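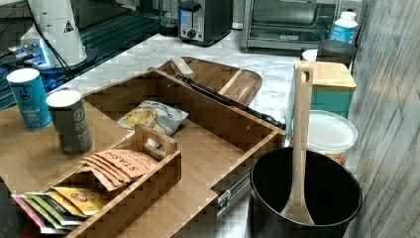

Amstead Road Safety Group
Minutes of the meeting held on May 3, 2024

Present: Golshifteh Daneshvar (chair), Bahman Azimi, Shirin Mohammadi, Bergþóra Juhl (minutes)
Apologies: Afshin Esfahani, stuck behind the temporary lights on Hinojosa Road, which were item 3.

1. Minutes of the March meeting
Agreed, once "speed bumps" had been changed to "speed cushions" throughout. Bahman asked what the difference was. He was told, at length.

2. Speed watch
Shirin reported on the session outside the school. 66 drivers were logged above the limit and letters have gone out. One was addressed to a member of this group, who has asked not to be named and who was minuted in March as calling for tougher penalties.
The fastest reading was on the downhill stretch by the chapel. Shirin would like a second session there, early in the morning. Enthusiasm was general until she asked who was free.
Action: SM to send round dates.

3. Temporary lights, Hinojosa Road
The lights were put in for 15 days and have now been up for 21. The contractor, Taletti, says the work is "substantially complete". Golshifteh walked past on her way here and saw a hole.
Action: GD to write again, less warmly.

4. Crossing at Ovov Lane
The council has offered a site visit but no money. Bergþóra felt a visit was better than nothing. Bahman felt it was exactly nothing, with hi-vis jackets. Agreed to accept, and to hold it at school pick-up time so that the officer has something to look at.
Action: BJ to reply.

5. Parking on the zigzags
Still happening. Leaflets were suggested, as they were in March. Up to 5 cars at a time have been reported, usually with the hazard lights on – these are widely believed to make a car legal.
Action: BA to redraft the leaflet with fewer capital letters.

6. Any other business
Afshin arrived during this item and asked whether the lights could be discussed. Referred to item 3.

Next meeting: to be fixed by email.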